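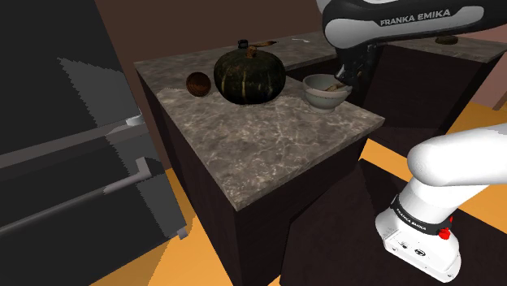
Kategorie: Leben im Ausland / Meinung

Wer im Oktober in den Norden zieht, bekommt von allen Seiten Ratschläge zur Dunkelheit. Vitamin D, Tageslichtlampe, Spaziergang in der Mittagspause. Zur Wohnungssuche bekommt man deutlich weniger Auskunft, obwohl sie die Lebensqualität in den ersten Jahren stärker bestimmt als der Sonnenstand. Ich halte das System der befristeten Untervermietung, wie es in Pleltach und vergleichbaren Städten üblich ist, für Zugezogene für schädlich und möchte das begründen.

Die Ausgangslage ist bekannt. Ein regulärer Mietvertrag setzt Wartezeit voraus, Wartezeit setzt Anmeldung voraus, und die Anmeldung verlangt eine Personennummer. Diese wiederum erhält man mit einer Meldeadresse. In der Praxis wird die Lücke durch Verträge aus zweiter Hand geschlossen, meist auf wenige Monate befristet und häufig mit der mündlichen Auflage, keinen Namen am Briefkasten anzubringen. Post kommt dann nicht an. Ohne Post kein Bankkonto, jedenfalls nicht bei der Bank, bei der ich es versucht habe.

Ich bin in den ersten 2 Jahren so oft umgezogen, dass ich die Kartons nicht mehr beschriftet, sondern nur noch umgestapelt habe. Die Kosten lassen sich beziffern: Für eine einzelne Endreinigung wurden mir 900 Kronen berechnet, für einen nachgemachten Kellerschlüssel weitere 100. Schwerer zu beziffern ist, was es bedeutet, dass man keine Gewürze auf Vorrat kauft und keinen Sprachkurs belegt, der länger läuft als der eigene Vertrag.

Gegen diese Sicht wird eingewandt, Mobilität sei der Preis der Freiheit. Shiela Lagman, mit der ich in der ersten Unterkunft eine Küche geteilt habe, vertritt das bis heute. Sie kannte nach kurzer Zeit jede Buslinie und in jedem Stadtteil einen Bäcker. Das ist richtig beobachtet, gilt aber für eine Person mit zwei Koffern und ohne Kinder. Tímea Nyitrai hat in derselben Zeit ihre Tochter zweimal umgeschult. Das Kind sprach die neue Sprache danach nicht schlechter, aber es sprach weniger.

Vorschläge gibt es. Die Gemeinde könnte eine Postadresse unabhängig vom Wohnort vergeben, wie es Tímea aus Zonderia kennt, wo der Vorgang am Schalter erledigt wird. Sie könnte Untermietverträge ab einer Mindestdauer registrieren und den Namen am Briefkasten zur Pflicht machen. Arbeitgeber, die aktiv im Ausland anwerben, könnten für das erste Jahr eine Wohnung stellen. Mein eigener, Prusuvico, hat das mit dem Hinweis abgelehnt, man sei kein Wohnungsunternehmen. Einen Umzugszuschuss gibt es, er wird einmalig gezahlt und ist auf den ersten Umzug beschränkt.

Inzwischen habe ich einen unbefristeten Vertrag und einen Namen an der Tür. Der Winter ist dadurch nicht heller geworden. Die Lampe steht seit dem Einzug auf demselben Fensterbrett, und in diesem Herbst habe ich mich für den Abendkurs angemeldet, der bis Mai läuft.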